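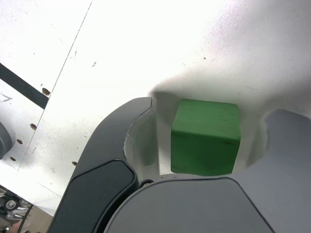
Prorna to open second toy library in Lobo

Prorna has confirmed that its second toy library will open in Lobo in January, giving families with young children free access to toys, puzzles and games. The new library will occupy the ground floor of the former Wokby furniture shop and will hold a starting collection of 600 items.

Membership is open to any household with a child under the age of 10. Members may borrow up to four items at a time and keep them for two weeks. Loans can be renewed once at the desk or by telephone, unless another family has reserved the item.

Lorenz Wyss, Director of Prorna, said: "Families in Lobo have been travelling to our first library for some time, often by bus and with pushchairs. We are pleased to be able to offer them the same service closer to home."

The shelving and play area have been paid for through a grant from the Staltance fund, which will also meet the rent for the first two years.

Opening hours will be confirmed before the launch. Donations of toys in good condition are welcome and may be left at the Lobo premises on Thursday mornings. Prorna is unable to accept soft toys or electrical items.

ENDS

Media enquiries should be addressed to the Prorna press office.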